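Notebook, Sunday night, open day at the Prira building

Writing this up before I forget it all, because I came home with my hands smelling of rubber and a head full of stuff I want to try on our own bench. Anybody on the team who reads this, add your own notes underneath, I know a couple of you had different time slots.

Doors were at 9:20 and I got there way too early, so I sat in the lobby and drank a coffee that tasted like the cup. They ran the day in three blocks. First block was the Karaki arm doing its sorting demo, second was talks, third was the hands-on session, and the hands-on session was the whole reason I went.

The Karaki demo first. It's a nice arm, very quiet, and it sorted little bags of hardware into trays for the crowd. It did 17 bags clean and then dropped one on the floor, and the kids in the front row cheered louder for the drop than for anything else all morning! The operator took it well. I asked her about cycle time and she said they'd slowed it way down for the visitors, so I have no useful number to write here. I did get a look at how they route the air line along the second joint (zip ties, same as us, which made me feel a lot better about our zip ties).

Talks were mixed. The Skamance one was the best of them, all about collecting demonstrations by hand with no arm in the loop, and the speaker had a slide with 900 short clips sorted by how badly they'd gone wrong. Most of the bad ones were the person rushing. I wrote RUSHING in big letters on my arm because I'd left this notebook in my coat. The Esport talk was more of a sales pitch for their tracking software and I'll admit I spent it planning lunch.

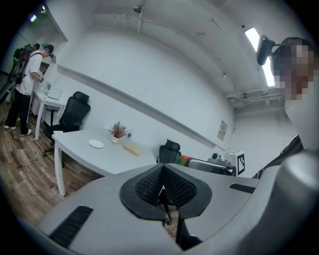 The hand-held gripper was the part I'd been waiting for. You hold the thing yourself, walk up to a table and do the job the way you'd want the robot to do it later. I had 20 minutes with one and I could've used the whole afternoon. What I noticed first was the finger pads, that V shape with the black mesh texture on the inside faces, and I'm pretty sure I want to copy it for our small parts fingers. Ours are flat and anything round wants to roll out of them sideways. A V should center a round thing for you, and the texture ought to help on slick plastic. The little bottle next to the plant on the white table was what I picked for my first try, and I got it on the third go. The first two times I came in too high and nudged it toward the plant, and I had visions of potting soil everywhere.

Couple of things about holding it. It's bulkier than I figured, and your wrist starts to complain if you keep your elbow up, so tuck the elbow in. Your instinct is to look at your hand, and you really have to train yourself to look at the fingertips. Also I kept wanting to use my other hand to help! The instructor tapped me on the shoulder for it twice. By the end I was putting things down a lot softer than I was picking them up, and she said that's how it goes for nearly everyone on day one.

I asked whether they throw out the fumbled tries. She said they keep them all, tagged, and decide later. We toss ours the same day and I think we should quit doing that, storage is cheap enough.

To do, from today:

Print a pair of V pads for the small gripper, start at 22 mm long, see if they clear the guard.

Find some kind of textured sheet to line them. Try the scrap drawer before ordering anything.

Stop deleting the bad runs. Make a folder, call it whatever, just keep them.

Write to the Skamance speaker and ask how they tag a run that goes wrong and then recovers, we argue about that one every week.

Get my own coffee next time. Lunch was good though, they had those tiny egg sandwiches and I ate more of them than I'm going to put in writing.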